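# Beach toys and odds and ends, sorting week

Hello again! If you're new, I'm the one who can't walk past a box of old toys without getting on my knees and going through it. I've been at it since February, and the page has gotten long enough that Shireen Makhubela made me split it up, so the dolls and the wooden trains have moved to their own gallery and this one is summer stuff only. The full list is at 261 lots now – I was hoping for 300 before the Grinderbridge swap, but we'll see.

A quick word on how I sort. Sand toys go by shape first and color second, so all the scoops are together whether they're red, blue or that awful mustard. Sea creatures get their own section (I know, I know, I'm spoiling them). Anything that plainly never saw a beach goes under "odds and ends" and gets dealt with last, usually with a cup of coffee and some muttering.

Lot 19 is the one I've had the most emails about, and it's the lobster everyone wants. I love the ridges along the body and those two big claws. The blue scoop with the oval sticker on its blade is listed with it, and the white thing over on the right is going under odds and ends.

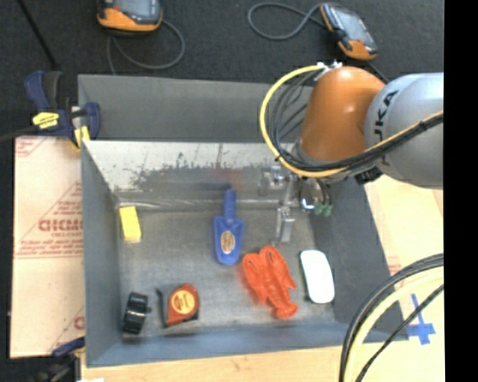 Khalil Smadi wrote in to say that lobsters like these were sand molds more often than bath toys, and that the way to tell is to turn one over and look for a hollow belly. He also thinks I should stop peeling stickers off scoops, because people who collect them like them left on. Fair enough! I've ruined a few over the years, and I still feel bad about a Dollix spade that had a perfectly good starfish on it until I went at it with warm water and a thumbnail.

So, stickers stay on from now on. If you've got a crab or a seahorse to trade, send me a note with the lot number in the subject line, and please say whether you can pick up in Grotby or need it mailed. Small things go in a padded envelope, buckets go in a box, and I do combine postage.

Page updated 09/04/2021. Trains next!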